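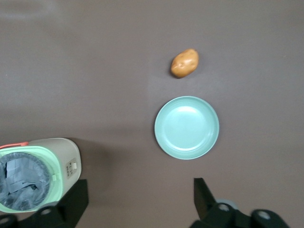
Potato, plate, bin

The potato goes on the green plate and the rubbish stays in the bin. My nephew could do that at two, with a bit of nagging. For a machine it's a proper job, and the gap between the black fingers looks enormous next to one small spud!

Can it clear the table yet?

Hello and welcome to my little gallery. I've been nosy about household robots for ages (I hate tidying up, so you can see the appeal) and in July 2026 I finally got round to starting a page about them. The question I keep asking is a simple one - could I leave one of these things alone in my kitchen and come back to a clean table? My answer for now is "some of it, on a good day", and I'll keep adding pictures as I go.

Why I like this one

It's such a plain bit of work. A potato is lumpy and a different shape from every side, and it'll roll if you nudge it wrong. A plate is smooth and round and you want the thing in the middle of it, please, and no chipped rim. The bin has a dark liner with crumpled paper in it, and I'd be very cross if my tea ended up in there. I do all that sorting without thinking while the radio's on.

The score so far

Majdi Abu Hammour has been keeping a tally for me of potato-to-plate goes on the Reltau arm: 200 tries, 148 of them good. I was thrilled with that until I pictured the other 52 on my kitchen floor. Boglárka Fodor reckons I'm being mean and that the slow ones bother her more. Her worst was 94 seconds for a single potato, and she could have peeled it by then.

What I'd pay for

Something that clears plates, wipes up after itself and knows a potato from a bit of old wrapping. I don't need it to cook. I don't even need it to be quick, if it'll get on with things while I'm upstairs. Shops might get there before we do - shelves stay put, and my worktop never looks the same twice.

Next up are cutlery and mugs, and then socks in November if I can face it. If you've got one of these at home, write and tell me what it's dropped!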